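Chore robots

Chore robots are machines meant to take over everyday work in homes and small workshops, such as clearing a table, folding shirts or putting loose parts back where they belong. The question of whether they can do this yet has a short answer (partly!) and a much more interesting long one.

Background

Factory robots have welded and painted for decades, but they do so in places built around them, where every part arrives in the same spot. A kitchen drawer or a workbench is far messier. Things overlap, roll away and hide behind each other, and a robot has to work out what it is looking at before it can move a finger.

Robots that only clean floors were the first to be widely used at home. Arms that can pick things up have followed more slowly, and the progress in this area is a joy to watch.

Sorting small parts

Picking small items out of a bin and moving them to another container is one of the most studied chores. It looks dull, yet it contains nearly everything that makes handling hard: seeing, reaching, gripping and letting go. Much of the practice takes place in simulation — a computer model of a room, with its own light, shadows and weight — so that an arm can fail as often as it needs to without breaking anything.

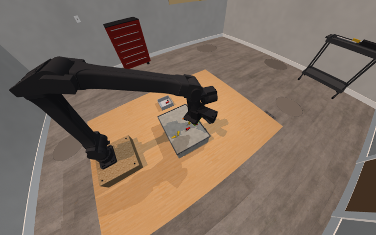
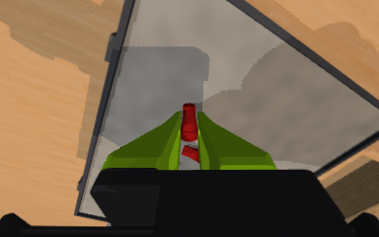
Simulated handling of small parts. First picture: an arm reaching into a gray bin, with a smaller box nearby. Second picture: a red cylindrical piece between green gripper fingers.

The Damura trials, led by Paraskevi Lazaridis, used a set of 118 small parts. Rigid pieces lying apart from each other gave little trouble. Pieces touching a wall of the bin were much harder, as the fingers need room on both sides. Her colleague Gerasimos Theodorakopoulos later showed that nudging such a piece toward the middle first helps a great deal, a trick any toddler would recognize.

Household work

Soft things remain the great challenge. A towel changes shape every time it is touched, and a plastic bag can fool both cameras and fingers. In the Kudham study, Snežana Dervishi compared three chores: loading a dishwasher, folding towels and wiping a counter. Wiping went best. Folding was the slowest, though the folded towels themselves were often very neat.

Open questions

Skills learned in simulation do not always carry over to real rooms, where surfaces are stickier and lighting changes through the day. Speed, price and safety around children and pets are also still being worked on.

See also: Bin picking, Domestic robot, Robot simulation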